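22nd May. Notebook 2, open day at the Cendthorpe building, Nosness group hosting

Writing this up the same evening while I still have my scribbles in order. We went to see whether their household simulator is worth bringing in for our own arm work. Short version for anybody skimming: I'm not sold. Longer version follows, and it wanders.

Got there late because of parking. Missed the welcome talk and most of the slides on Mikuš, their name for the whole package (the rooms, the robot model, the controller and the logging). Picked up a handout. It says the library has 1,894 room layouts. I asked how many of those were made by hand and how many by shuffling furniture between the same walls, and got a long answer that didn't have either number in it. Put that down as a follow-up.

The demo ran on a big monitor at the back with a row of stools. Two-armed robot, parallel-jaw grippers, dropped into an apartment. The host drives it from a laptop for a while and then hands over to the controller, and you watch from the robot's own point of view. They don't announce the handover. I only caught it the second time, by watching the host's hands. If we ever show our own stuff I want a light or a banner or something that says who's driving.

Task for the first run was "go down the hallway and open the door." Fine as a task. But the start pose had been picked for it, with the arm already up and pointing the right way. I asked for a start facing the wall instead and was told the reset takes a while and they had another group coming through.

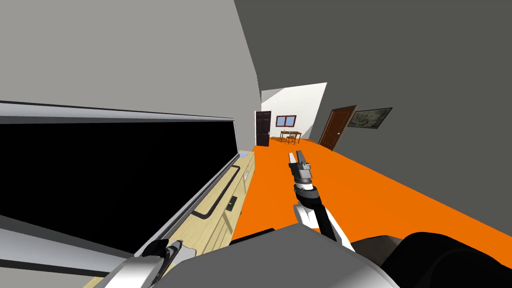
Vol. 2, p. 11

Things I don't like about the room as a test. The floor is bright orange and the walls are plain gray, so telling floor from wall is about as easy as it can get. Any segmenter would do it. Our corridor has scuffed gray vinyl against gray baseboard and it beats us every week. The TV is off, a big black panel with no picture on it, and I'd have liked to see it switched on, or with a decent reflection of the robot in it. Reflections are what broke our depth readings in March. I brought this up and was told reflections are "supported." Supported and turned on are two different settings, so I wrote it down in those words.

Also no clutter. No shoes, no cables, no bag dumped in the hallway. The TV cabinet sits along the left and the floor ahead is open the whole way down to the table and chair at the end. A robot that does well in there has done well in a very tidy apartment.

To be fair to them: the arm view is good. You get the gripper and the wrist out in front and part of the other gripper low on the left, plus a lot of the robot's own body across the bottom. I like that they don't hide the body. Our viewer crops it out and then we all act surprised when an elbow catches something. Should copy this. Cheap to do, I think it's one camera offset and a mask.

Contact. This was the part I came for and it got the least time. They ran 6 door attempts for our group. I marked 2 as clean. The host counted more than that, because a run counts for them once the handle has turned, even if the door then swings back against the fingers. I'd call that a fail. We should agree on our own rule before anyone compares numbers with theirs, or we'll be arguing over it all summer.

Fingers also looked like they sank into the handle a little on one of the runs. Could be rendering, could be a soft contact setting. Asked for the friction values. They're in a config file, they'll send it. (Not here yet as of writing.)

Somebody from another group asked about moving to real hardware. Answer was a clip of a real arm opening a real drawer, sped up, with no word on how many tries went before it. Same clip was running on the loop by the coffee.

Second station was Vernier, the measuring side. It logs joint angles and gripper opening and draws them under the view as you go. I trusted this more than anything else in the building. You can scrub back and see where the gripper opening stops following the command. If they let us have Vernier without the rest I'd take it tomorrow. Was told they're bundled.

To do
- chase the config file and the layout breakdown
- ask if the floor and wall colors can be swapped per run, and whether lighting goes with it
- body-in-view option for our own viewer
- write down our rule for "door opened"
- find out what a trial of Vernier alone would cost, even if they've said no once

Parking was 11 dollars, receipt is in the tray.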